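Shelf Automation Board > Rules and Good Practice
Thread: Front edge rule for boxed snacks, do you hold to it?

skollow_dan
Started 16 Dec 2023

I am rewriting the facing rules for our restocking cell and would like to hear what other people use. Our current sheet came from Banik, the integrator, and it is short. The line I keep tripping over says no carton may sit past the front edge of the board, and every carton must have its printed front toward the aisle before the arm is allowed to pick or place.

The first half is fine. The second half causes most of our stops. A carton lying on its side on the bottom shelf is still a carton the arm can see, but under the sheet it counts as a fault and the cell waits for a person.

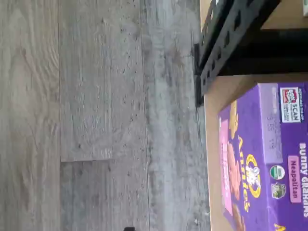
Bunny Grahams on the low board, next to the floor planks.

In November we logged 48 stops, and 18 of them were for cartons in the wrong orientation. I would like to change the rule so that the arm may skip the carton, flag it and carry on with the rest of the row. Has anyone written it that way?

arnaud_fieldtech
We did, two years ago, and went back. Skipping works until the skipped carton is in the path to the next one. Then you have an arm reaching over something it has already said it doesn't understand. Our sheet at Arnaud now says stop, and I would leave yours alone.

pelletpusher
Disagree with the above. Stopping for everything teaches people to clear faults without looking. I have watched someone hit reset 3 times in a row with a coffee in the other hand. If the reach path is clear, skip it. If the path isn't clear, stop. Write both cases down and be done.

arnaud_fieldtech
"If the path is clear" is doing a lot of work in that sentence. Who decides? Your planner has a model of the shelf. It doesn't have a model of the box that slid.

Wenche Lindholm
I wrote the shelf rules for Trimura so I'll put in what we settled on. It is closer to pelletpusher but with limits.

1. Skip is allowed on the same board only. A fault on one board never lets the arm move on to the board above or below.
2. Leave a gap of 40 mm between the gripper housing and any carton that has been flagged. If the planner can't find that gap, the cell stops.
3. Pick from the front row first. Do not reach into a second row while any carton in front of it is flagged.
4. Grip from the top, and only when both fingers have room to go down. Tight rows are the problem here. Cartons pushed hard against each other get dragged along with the one you want.
5. The arm body counts too. People check the gripper and forget the elbow and the big panels, which can end up very close to the end of the board.

Number 5 is the one I get asked about most. On a low or middle shelf the upper link comes down at an angle and the rest of the machine follows it in. Check clearance at the posts as well as at the product. 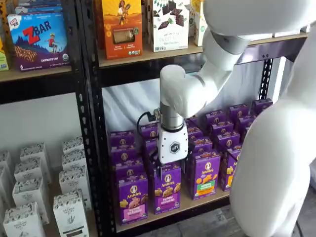 How often should the shelf clearances be checked again after the cell is set up?
Every time a board is moved to a different slot, and after any change in carton size. We also do a check at the start of each month whether or not anything has changed, with the arm at low speed and one person at the stop button.

pelletpusher
Good list. I'd argue with 3. If the flagged carton is at the far left end and you are picking at the far right, there is no reason to lock out the whole second row.

Wenche Lindholm
Read it again – it says any carton in front of it. The second row behind the good cartons is still open. But I can see the wording is loose, so I'll change it to "directly in front".

arnaud_fieldtech
I can live with most of this. I still want a cap on skips. A cell that flags six cartons and keeps going is telling you the shelf was loaded badly, and a person should come and fix it.

skollow_dan
A cap makes sense. I was going to set it at 3 per board and then stop. We will also add a line about people: nobody straightens a flagged carton by hand until the arm is parked and the cell is in hold. Our old sheet left that out.

pelletpusher
Put that line at the top of the sheet. Ours is on page two and new people don't get that far.

arnaud_fieldtech
Agreed on that one. Also log the skips separately from the stops, or your numbers will look better in a month and you won't know why.

skollow_dan
Will do. Draft goes to Banik for review first, and I'll post the wording once they send it back.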